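3.2 Collecting demonstrations in simulation

All examples used to train the policy were gathered in the Nerkel simulator with the two-armed robot model.

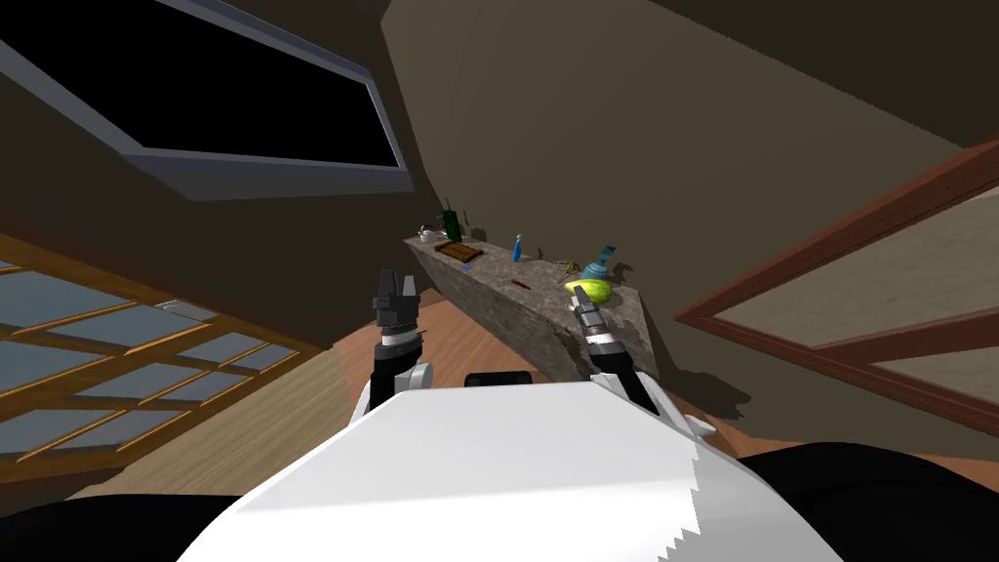 Figure 3. The robot at the stone counter, seen from its own side, with household objects on top.

Each episode starts with a new layout of objects and a written instruction. An operator then drives both arms until the task is done or the time limit runs out. We recorded 1000 episodes in this way. Of these, 249 were dropped — most of them for dropped objects or arm collisions — and the rest were kept without further editing. Joint positions, gripper commands and rendered views were saved at every step. Layouts were drawn from a pool of 42 household objects in the Vilela set. We did not balance the pool by shape, and Section 5 looks at what this means for thin items.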